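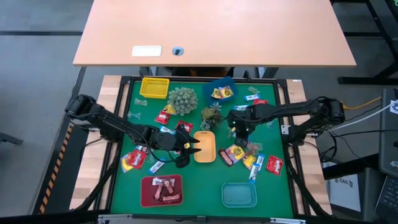 Dredville Food Pantry: Frequently Asked Questions
Last updated 21/12/2018

Who can use the pantry?
Anyone who lives in Dredville or the Mamo Road area. You do not need to prove your income. Bring one piece of mail with your address on it the first time you come.

How often can I come?
Once a week. If you miss a week you can't take double the next time, but tell the front desk if you are running short and they will see what is on the shelf.

Where are you?
131 Mamo Road, in the back half of the old Weltance building. Use the side door. The front door belongs to the dentist.

How much food will I get?
A household of one or two gets up to 30 pounds per visit. Larger households get up to 80 pounds. Milk and eggs are handed out separately and run out early.

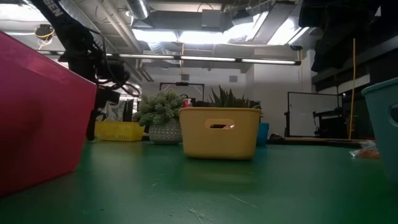 Bring your own bags if you can. We have paper bags, but they tear when they get damp from the frozen items.

Can I choose what I take?
Yes, from the dry shelves. Frozen meat is packed ahead of time, and we can't swap one package for another.

What can I donate?
Canned goods, pasta, rice, cereal, peanut butter, baby food and pet food. We do not take home canning, open packages or alcohol. Gromum Foods drops off bread on Fridays, so we usually have enough of that.
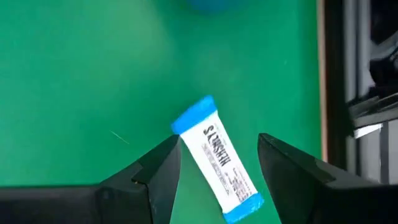

Single-serve items are welcome and go into the lunch bags we make up for school kids. Please check them before you drop them off. A packet like the white one with the blue crimped ends is the right size for a lunch bag, but the seal has to be closed at both ends and the name of the product has to be on it. We throw out anything we can't identify.

Do you take food past its date?
Canned food, up to 13 months past the printed date. Baby food, never.

Can someone else pick up for me?
Yes. Send them with a signed note and your piece of mail.

Are you open in the summer?
Yes, but from the end of May we close two hours earlier. Summer hours are posted on the side door.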